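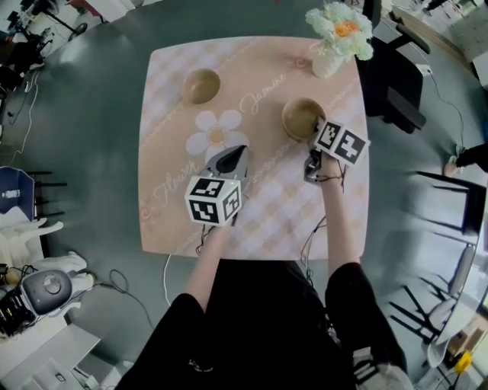 Do the kids need to know long division before they try the place value sheets? They can start without it, as long as they can split a number up to 1000 into hundreds, tens and ones.

May 1, 2021. Netholm workshop notes. Ran the Mirkon set, version 11, with the grade three group. 242 split fine. Most trouble came with zeros in the tens place, same as in April. Moved those problems to the back page and cut the set to 12. Still to do: larger print for the answer boxes, and ask Lykkegaard for the spare number cards.

Filed under: Math Notes, Elementary
3 comments | 11 shares
© Hunedance | Back to top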